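Every Fold Counts: A Clothing Room Project
Final report, Textiles and Everyday Life
Myrtle Kincaid

What I wanted to find out

My project started with a drawer that wouldn't close. I had taken over the shirts at the Grosteck clothing room (it's a free clothing exchange on campus, open to any student), and I loved the job right away except for one thing: every time somebody pulled a shirt from a stack, the whole stack slumped. I wanted to know if a different fold would keep the drawers neat for longer, and if it would be quick enough that people would really use it at closing time.

The room had 334 shirts when I began. I only worked with short-sleeved cotton ones, so that the fabric would behave more or less the same from one trial to the next. Sweaters and button-downs are a whole other project, and I would happily do that one too!

The folds

I compared three ways of folding. The first is the store fold, with both sides brought in behind the body and the hem brought up to the collar. The second is the file fold, which starts the same way but keeps going until you have a small packet that stands on its edge. The third is the half fold that most of us do at home, sleeve to sleeve and then down the middle twice.

All three begin with spreading the shirt out. I had never given this step any thought, and it became my favorite part of the whole project. Cotton jersey moves under your hands in a way that woven cloth doesn't. It is knitted in loops, so it stretches sideways, curls at cut edges, and holds a soft wrinkle until you sweep your palm over it. A sleeve tucked under at this stage makes a lump in the finished packet, and a lump in the packet makes the drawer lean.
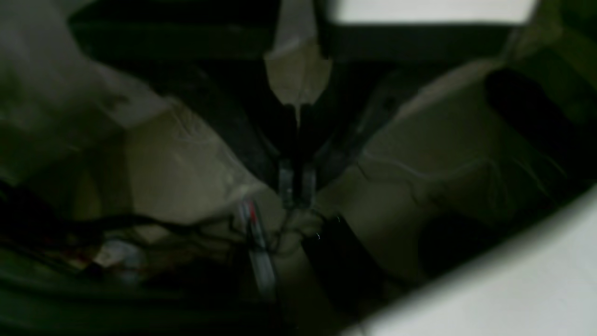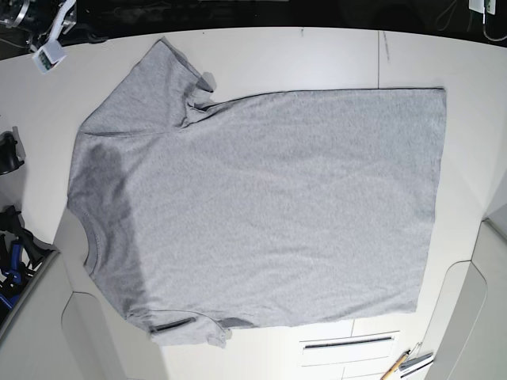

I learned to work from the collar toward the hem. First I pull the shoulders square, then I turn each sleeve out to its full length and check the cuff with a finger, and only then do I smooth the body. When I went the other way I kept dragging wrinkles back up toward the neck and having to start over.

How I tested

Each fold got its own drawer for 9 opening sessions. Before each session I refilled the drawers to the same level, and afterward I wrote down how many packets had come undone and how many were still standing or lying the way I left them. I also timed myself folding with my phone propped on the shelf. Over the whole project I folded 608 times, counting refolds, and my roommate can confirm that I started doing her laundry for practice.

What happened

The file fold won for neatness by a wide margin. People could see every shirt from above and lift one out without touching its neighbors. The store fold looked the nicest at opening and the worst at closing. The half fold was the fastest for me from start to finish, but its drawer filled up so quickly that I ran out of room before I ran out of shirts.

Speed was the surprise. My file fold was painfully slow in the first session and almost caught up with the store fold by the last one. I think most of that came from getting better at spreading the shirt, as the creases themselves never took long.

Problems

Very thin shirts wouldn't stand up in the file drawer unless it was nearly full. I tried a cardboard divider and it helped a lot. I was also the only folder, so my times say more about me than about students in general. I would love to repeat this with a group of beginners and see how many sessions they need.

The Grosteck room has now switched two drawers to the file fold, and I'm making a one-page guide to tape inside the closet door.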